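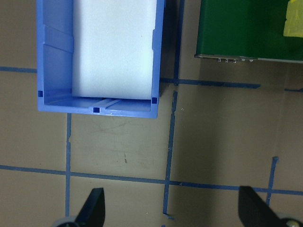

Huvmont Kuden Carry-On: A Review From the Back of a Regional Turboprop

I have owned many bags that claimed to fit under the seat in front of me. Most of them fit under the seat in front of somebody else, on a bigger airplane, in a country with more generous seats. So when Huvmont announced the Kuden, a soft-sided cabin bag built for the smaller end of the fleet, I bought one with my own money and took it on the kind of flying I do most, which involves propellers and a cookie.

What it is

The Kuden is a squashy rectangle with a zipper that runs around three sides, a shoulder strap, and a trolley sleeve on the back. It comes in gray, a darker gray, and a green that is gray until you take it outside. Mine is the green. It cost $368, and I will come back to that once I have calmed down.

The idea behind it is a good one. If you fly jets all the time you may not know that the overhead bins on a lot of regional airplanes were designed for hats. Your wheeled bag, which sailed through two hubs without anyone looking at it, gets a tag at the aircraft door and goes down to the hold with the golf clubs. Then you stand on the jet bridge at the other end, or on the ramp in the rain, waiting for it to come back with eleven other people's identical black suitcases. Huvmont's pitch is that the Kuden never gets the tag.

In my time with it, it never did. Gate agents looked at it, looked at me, and went back to their screens. I have rarely felt so approved of.

Packing it

Inside there is one large compartment, a flat pocket against the back, and a pair of compression straps that do what compression straps always do, meaning they hold your shirts in a tight grip so the creases can set properly. I got two nights in without trying and three nights in with some sitting on the lid. Shoes are the problem. A pair of size 11s takes up the whole bottom layer, and after that you are packing around a landscape.

Huvmont also sells a set of inserts under the Tarkatent name, which are fabric cubes with a stiff base. I'd skip them. They take up the give that makes the bag useful in the first place, and a soft bag full of stiff boxes is a hard bag with worse wheels. This one has no wheels at all, so you see my point.
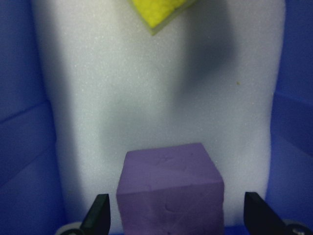 Soft edges, room to spare.

The laptop sleeve deserves a complaint of its own. It opens from the side, near the bottom, on the reasonable theory that you can slide the computer out at security without unpacking. You can, if the bag is on its back. If the bag is standing up, as bags tend to be when you are in line and holding a boarding pass in your teeth, the laptop slides out under its own ambition. I caught mine twice. There is a little flap with a snap that is meant to prevent this, and the snap opens if you speak to it sharply.

Under the seat

I tried it on two types of turboprop and one small jet. On the older turboprop it went under the seat lengthwise with room left for one foot. I alternated feet. On the newer one there was a metal box bolted to the seat leg in my row, and the Kuden molded itself around that with no fuss, where a framed bag would have ended up on my lap until someone in uniform took it away. On the jet it fit under the middle seat nicely and under the aisle seat badly, the aisle seat being narrower for reasons known to the people who make aisle seats.

It also went into the hat bin overhead, squashed down, on every flight where I tried it. You do need to push. A tall man across from me watched with interest and then tried the same with a backpack, and it fell on him.

Folasade Iyamu, who flies the early commuter run to the state capital more often than is healthy, borrowed mine in March and brought it back with a list. She liked the handle on the end, for yanking the bag out when everybody stands up at once. She liked the weight. She hated the shoulder strap, and wrote "hated" in capitals. The pad slides down to your elbow as you walk, and on a long walk out to a remote stand, climbing an airstair at the end of it, you arrive wearing the bag like a large handbag. I swapped the strap for the one off my old Amoah messenger, and the trouble went away. At this price I'd have liked the trouble not to be in the package.

Wear

After a few months of use the bottom has scuffed, the zipper is fine, and one of the pulls has come off. Huvmont sent me a new pull in a padded envelope with a card thanking me for being part of the journey. The fabric shrugs off drizzle. In proper rain, the sort you get when the ground crew has laid out a path of cones across an open ramp and there are 60 of you on it, water gets in along the top seam and visits your socks.

The trolley sleeve works. It's there for the days when you bring a second, larger bag, which rather defeats the exercise, but I used it and it held.

The price

$368 is a great deal of money for a bag with no wheels, no frame, and a strap you will replace. You can get something the same shape for a third of that, and if you fly a few times a year you should. The cheaper ones I've had tend to give up at the strap mounts, usually in a terminal, usually when you are late. The mounts on this one are sewn to a band that goes all the way around the underside, and they show no sign of strain.

If your flights start or finish on something with propellers, and you're tired of the planeside pickup, the Kuden does the job it was built for. Wait for a sale, though. Huvmont seems to have one whenever a new gray comes out.

Good: fits small bins and awkward seats, light, end handle, strong stitching.

Bad: strap, laptop sleeve, top seam in heavy rain, price.

Get it in: the darker gray. The green shows cookie crumbs.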